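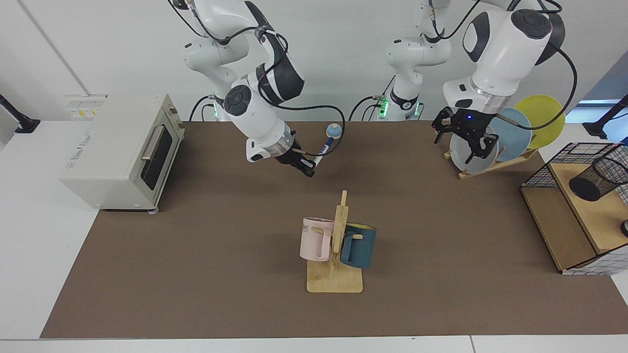

Birsen Türkmen writes that her tenants' association has read the guidance twice and still cannot tell whether a parallel report may cover an eviction that is before a court. It may. Her message, and others received since March, led to this revised page.

Parallel reports on the right to housing: frequently asked questions

What is a parallel report?
A written submission by a civil society group to an international body that is reviewing a country's record. It is read alongside the government's own report.

Can we include a case that is still in court?
Yes, as an illustration of a wider pattern. State the stage of the proceedings and leave out sealed material. A parallel report is not a complaint. It does not suspend an eviction and does not produce a ruling on the case.

Does our group have to be registered?
Rendimstead accepts contributions to the joint report from unregistered groups. Give a contact person and a working address. For a separate submission, check the rules of the body concerned.

How long can our contribution be?
800 words, not counting annexes. The summary is limited to 200 words and is written last. Contributions over the limit are returned to the sender for cutting. We do not cut them.

How many recommendations can we propose?
Up to 3. Each should name the authority responsible, the action requested and the article of the treaty it rests on. "Improve housing policy" will be sent back.

What counts as evidence?
Court orders, eviction notices, municipal minutes, official statistics and signed statements. Press articles are accepted as supporting material. Cite the page number in every reference.

Will the people named in our text be identified?
Parallel reports are often published. Replace names with initials, remove street numbers and obtain written consent for every statement. Consent can be withdrawn until the text goes to the editors, Gönül Eren and Laurențiu Mocanu.

In which language should we write?
English, French or Turkish. Contributions in Turkish are translated by Nevzat Oral; allow 12 working days.

Can we see the final text before it is filed?
Yes. The draft is circulated to all contributing groups. Corrections of fact are always entered. Changes to the recommendations need the agreement of the groups that proposed them.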